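Dec 23, 2018

# Counting waterbirds at Skokik Lagoon

## Background

Skokik Lagoon is a shallow brackish lagoon behind a gravel bar, with a band of reeds on the north side and mudflats on the south. It has been a protected site since the old salt works at Kosimska closed. Ducks and shorebirds use it in late fall and early winter. The site plan calls for a winter count every year, but the last few were done from the road only, and the reed side can't be seen from there.

The aim of our project was to find out how much the choice of counting point changes the result. We compared the road point with a second point on the Kotian side, at the end of the dike path.

## Method

We counted on 2 mornings in December, starting at first light. Both points were worked at the same time, with one pair of students at each. Each pair used a spotting scope on a tripod and a hand counter. Large flocks were counted in blocks of ten. Birds flying over without landing were left out.

The lagoon was split into four sectors on a printed map, and each sector was scanned from left to right. If a flock moved between sectors during a scan, we went back to the start of that sector. Sheets from the two points were not compared until both counts were finished.
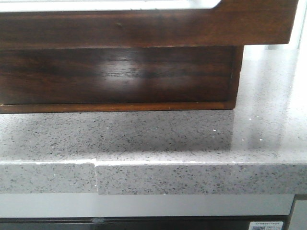 *Figure 1. Dark wood on a speckled light gray countertop.*

Data were entered the same evening in a spreadsheet, one row per species per sector. Gulls were entered as a single group, as the light was too poor on the first morning to separate the young birds.

## Results

The highest total was 3590 birds, from the Kotian point on the second morning. Most were coots and wigeon feeding off the reed edge. The road point gave a lower total on both mornings. The gap was small for shorebirds, which stay on the open mud, and large for diving ducks.

Teal were the biggest surprise. We recorded 182 of them from the Kotian point on the first morning, nearly all in one channel in the reeds, and none from the road.

## Problems

Wind on the first morning shook the scopes, and the far sector had to be scanned again. A marsh harrier put up the coots on the second morning and we waited until they settled. The sector line near the Clendurora inlet follows a channel that has shifted, so a few birds there may be in the wrong sector.

## Recommendations

Future counts should use the Kotian point for the reed side and the road point for the mudflats only. The sector map needs to be redrawn at the inlet before next winter. Two mornings are too few to say anything about trends, and we have not tried to.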